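Nistance Tabletop Push Kit: equipment review
Reviewed by Nosipho Adams
Category: Benchtop training and research kits
Supplied by: Nistance, through the Osdale warehouse
Price as tested: $2057, arm not included

Nistance sells the Push Kit as "everything you need to teach an arm to follow instructions." You get a board, a box of coloured blocks, a rod that bolts on in place of a gripper, and a licence for the recording software. You do not get an arm, a table, a camera or a computer, so I'd call "everything" a bit generous.

The idea is sound enough. A person steers the arm with a handset, nudging blocks around while somebody else gives plain instructions, and the software saves the lot as training episodes. A rod can't drop anything and it has no fingers to jam. For a group that wants to work on language and planning without fighting a gripper every morning, pushing is a reasonable place to start. Whether it's a reasonable place to spend this kind of money is another matter.

What's in the box
Board, 1
Blocks, 8, in four colours
Push rod with collar, 1
Mounting hardware, metric
Software licence, one seat, 14 months
Printed quick-start sheet

Extra seats are $170 each per year. A spare set of blocks is $116, which I read twice. The sales page calls them "precision manipulation objects." They're blocks.

Setting up
The quick-start sheet promises an hour. Maricruz Carrillo did our install at Stulton and it took her most of an afternoon, largely on account of the collar. Our arm's flange is a standard pattern, and the collar still needed a spacer that's listed in the manual and missing from the hardware bag. Nistance posted one out free of charge when we asked. It arrived nine days later, by which time we'd made our own.

Calibration is better. You touch the rod to a few points on the board and the software works out the rest. I'd like it to warn you when a reading is poor. At present it accepts whatever you give it, and you find out once the arm starts missing things.

In use
Steering is smooth at low speed. At the faster setting the arm lags behind the handset enough that new operators overcorrect, and everyone in our group ended up going back to slow. Yatziri Quintero, who did most of our recording, got used to the lag eventually. I never did, and I don't think a buyer should have to.

The shapes are a sensible choice. Every colour comes in two different shapes, so "the green one" isn't enough of an instruction and the operator has to be told star or cylinder. 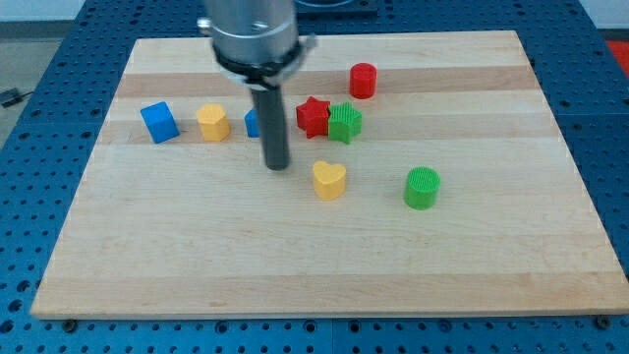

The heart was the block our operators grumbled over most. Push it off centre and it wants to turn, and the stars have a habit of catching on each other once they're close together. You could argue that's good practice for a learning system. You could also argue that a kit at this price might come with a few plain shapes for beginners.

Claims I couldn't confirm
The brochure says policies trained on the kit will "transfer readily to real-world sorting." I asked for test results and was sent a second brochure. Þröstur Bisgaard in their support office was polite and quick to answer, but he had no figures either. Until someone produces them, treat this as a tabletop kit for tabletop work.

Alternatives
Whiteley will make you a plain board to order, and any decent workshop can turn a rod. Marisol Meléndez priced up a homemade version for our second bench and it came in well under half the cost, software aside. The software is the part you'd miss.

Verdict
Fine for a teaching lab with a budget and no spare hands. Everyone else should ask for the software on its own, which Nistance doesn't list but will quote for if you phone.

Availability: back in stock from December
Warranty: one year on the rod and collar, none on the blocks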